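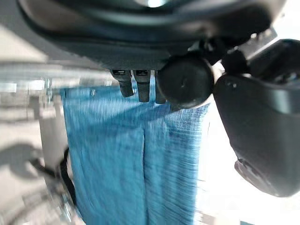 Week 4: reading parish registers

Right, last week I let you loose on the census, so now we go back before 1837, when it gets harder (and more fun!). My own Chisholm lot vanish in 1745 or so I thought, until I tried the name with one s, then with a z.

Things I'd like you to do before we meet again:

Read pages 31 to 73 of the reader, skipping the bit on wills.
Pick one baptism and find the parents' marriage.
Write down every spelling you meet, even the daft ones.

Riaan asked about bishop's transcripts. Yes, check them too, they sometimes survive where the register doesn't.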